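Sallport Comics Newsletter
Nov 10, 2021

Back-issue subscriptions are changing

We have run the pull list the same way since the shop opened on Denard Street. You give us your titles, we put them in a folder with your name on it, and you come by when you can. That part stays. What changes this month is how we handle back issues, which have outgrown the old system.

There are now 444 active folders behind the counter. In May there were fewer than 400. A lot of the new people came in through collected editions and are working backward, so they want single issues that have been out of print for years. We have been writing those requests on index cards. The cards get lost, two people ask for the same book, and the first one to walk in gets it. Several of you have complained, and you were right to.

From now on back-issue requests go into a single list, in the order they come in. When a copy turns up in the condition you asked for, we call the person at the top of the list for that book. You have two weeks to say yes or no. After that it goes to the next person. You can have up to 12 open requests at a time, and you can swap titles in and out whenever you like.

If you already have cards with us, Zanele Pillay is copying them over with the original dates, so you keep your place. Please check yours the next time you are in. A few cards have a title and no issue number, and one just says "the one with the dog."

What we just bought

The Tiongson collection came in last month. It is six long boxes, mostly small-press fantasy and horror from the late 1980s and early 1990s, with a good run of black-and-white magazines. Condition is mixed. The owner read his books and lent them out, and some have writing on the inside front cover. We have priced those low.

Zanele has sorted the first two boxes and they are on the floor now. The other four will go out as she finishes them. There are 47 books set aside for grading, and those will not be for sale until spring. Please don't ask us to hold one – we don't know yet what they will be worth, and we would only have to change the price on you.

Reading group

The group meets on the second floor at 7 p.m. on the 18th. The book is the first volume of Cedell, the river-city series that a lot of you have been asking about. It runs 120 pages and reads quickly, but leave time for the notes in the back, where the artist goes through the color choices for each chapter. People who read it digitally may not have those pages. We have a shop copy you can look at.

Last time we had more people than chairs, so we are bringing up the bench from the basement. If you have a folding chair you don't mind carrying up a flight of stairs, that would help too. Coffee is a dollar. The door on the alley side will be open until 7:30, and after that you will have to knock.

You don't need to have finished the book. We do ask that anyone who has read ahead into volume two keep it to themselves until the new year, when we get to it.

Prints and display

A few customers have asked about showing small prints and cards at home without tape or pins. Clear acrylic holders that screw together at the corners work well for this. Tighten the screws by hand and stop when the print no longer slides. Keep the holder out of direct sun, as most inks fade even behind a clear cover. We can order holders in several sizes, paid in advance, and they usually take ten days to arrive.

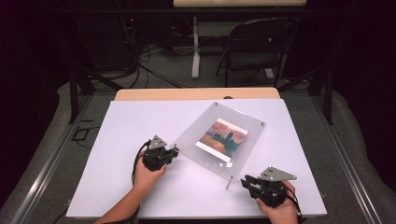 Holiday hours and shipping

We close at 5 p.m. the day before Thanksgiving and stay closed on the holiday itself. New books that week will be on the shelf a day late. Folders will be filled by noon the day after.

If you want something mailed as a gift, get the order to us by December 10. We pack single issues between two boards and send them flat. Hardcovers go in a box. Postage is whatever the post office charges us, and we don't add a fee on top.

Folders that have not been picked up in three months will get a phone call before the end of the year. If your number has changed, email us or tell whoever is at the register.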